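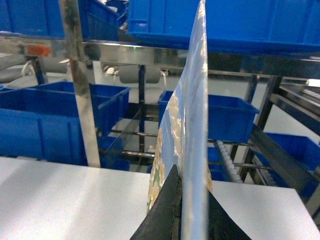 Outstanding Warrants and Repeat Arrests in a Mid-Size County
Final report, Introduction to Criminal Justice
Tuncay Yaman

1. Background

A warrant stays open until the person named in it is arrested, turns himself in, or the court recalls it. In Wastura County the sheriff's office publishes its open warrant list every Tuesday. I wanted to find out what kinds of cases make up the list and how old they are.

2. Method

I copied the list once in August and entered it into a spreadsheet. There were 849 open warrants. I sorted them by type of charge and by year of issue. The list doesn't give addresses, so I could not compare the city of Uysal with the rural part of the county as I had planned. I also read the department's public policy on serving warrants and talked for around 15 minutes with a deputy in the warrant unit, who asked not to be named.

Names were removed from my spreadsheet before I turned it in.

3. Results

Most of the warrants were for missing a court date, usually in a traffic or minor theft case. Of the total, 197 were for felonies. Only three were for homicide, and all of those were more than ten years old. The oldest warrant on the list was for a bad check.

The deputy told me that felony warrants are worked first and that many of the others are served during traffic stops. He said old addresses are the biggest problem. People move, and the file is not updated.
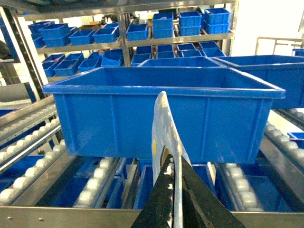 Figure 1. Blue plastic bin above roller conveyor tracks.

4. Discussion

The size of the list gives a wrong idea of how many dangerous people are being looked for. A reader who sees the total without the breakdown could easily take it as a count of serious offenders. The local paper, the Konby Record, printed the total last year with no breakdown.

Text message reminders might cut down on missed court dates. The county court does not send them now.

5. Limits

I used one list from one week. Some warrants may have been served before the list was posted. I grouped charges myself, and a few could have gone in more than one group.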